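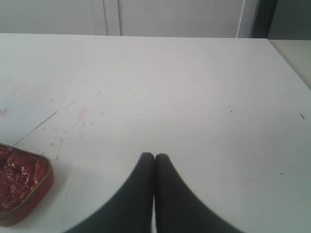 Why the waist of your trousers moves

Jibrin makes tailored trousers for women and men in a two-story unit in Drimbridge. The company sells under its own label and cuts for a handful of stores. Its head of pattern cutting has worked on trousers for most of her career, and agreed to talk about the parts of a pair that shoppers rarely look at: the rise, the waistband and the seat seam.

High-waisted trousers with a full leg have been in the stores for several seasons now. She thinks the term is used too loosely.

"High waist tells you where the top edge is supposed to sit," she says. "It says nothing about how it stays there. You can draw a high waist on a pattern in a minute. Keeping it in place when the customer sits down is a separate piece of work."

The rise is the length from the crotch seam to the top of the waistband. It is measured at the front and at the back, and the two numbers should differ. When a wearer sits, the back of the body gets longer and the front gets shorter. If the back rise is too short, the waistband is pulled down at the spine and the front stands away from the stomach.

"People then buy a smaller size to close the gap," she says. "The gap gets smaller and the pull gets worse. The length was wrong and they have changed the width."

Her check at a fitting is a simple one. The model stands, the top edge of the band is chalked at the center back, she sits on a hard chair, stands again without touching the trousers, and the drop is measured. The pattern goes back to the table if the band has moved by more than a finger's width.

The 703 block

Most of the current Jibrin line comes from one base pattern, known in the building as the 703. It has a straight front, two darts at the back and a seat seam with more slope than the earlier block had. Pleats, turn-ups and side tabs are added to it according to style.

She changed the seat angle after looking through the returns notes. Customers had written "too tight" about pairs whose hip measurement was correct. The tightness was across the top of the thigh, where a steep seat seam leaves too little cloth from front to back.

"We added to the crotch extension and took the same amount out at the side," she says. "The hip stayed the same on the size chart. The trousers felt bigger, and they looked the same on the hanger."

The change was tried first on a run of 1,000 pairs in navy and dark olive. It was then moved across to the rest of the line, apart from one slim style that is due to be dropped.

Does the same block work for men and women? "No. The men's block has a different front and a flatter seat. They share a waistband construction and that is all they share."

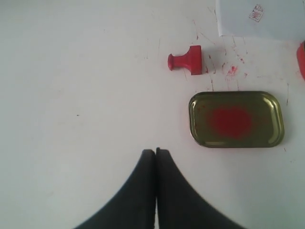
Cloth and waistband

The main cloth is a wool twill from Wirnholm with a weight of 225 grams per square meter. She describes it as the light end of what she would accept for a trouser with a pressed crease. Anything lighter needs a half lining to the knee, and the lining changes how the leg hangs.

"Buyers ask for stretch," she says. "A little is fine across the width. In the length I don't want it. The knees bag and the crease goes off line by the afternoon."

Waistbands are where she spends the most time. A high waistband has to be shaped - a straight strip of cloth will stand off the body at the top, because the waist is narrower there than it is at the lower edge. Jibrin uses a curved band in two pieces with a seam at the center back and a woven interfacing cut on the straight grain. The inside band and hooks come from Trallonetti.

Fusible interfacing was tested and turned down for the tallest bands. It held its shape well at first, then started to crack into a fold after a few wears, at the point where the stomach bends. The sewn-in version takes longer to make and is softer to begin with.

"It looks less crisp in a product photo," she says. "I accept that. The store people accept it less."

Alterations

The center-back seam is there for tailors. The band can be opened at that one point and let out or taken in, and the seat seam below it carries extra cloth for the same purpose. Up to 60 millimeters is available across the two sides at the waist, narrowing to nothing at the curve of the seat.

Letting down a hem is easier to plan for. Plain hems are finished deep enough to turn into a cuff. She advises pressing them with a damp cloth from the inside first, as wool that has been folded for months can keep a line on the outside.

Shortening the rise is the one request she would refuse. "A tailor can do it from the top by removing the band, but the darts and the pocket openings all move with it. You pay a lot and get a pocket in the wrong place."

For anyone trying on a pair in a store, her instruction is to bend, sit and climb a step before looking in the mirror, and to do it with the pockets filled as usual. "Phone in, keys in. Then check the side seams. If they swing forward at the hip, go back to the rail and try a longer rise in the same size."

The next block, for a wide leg with a dropped pleat, is due to be fitted in November.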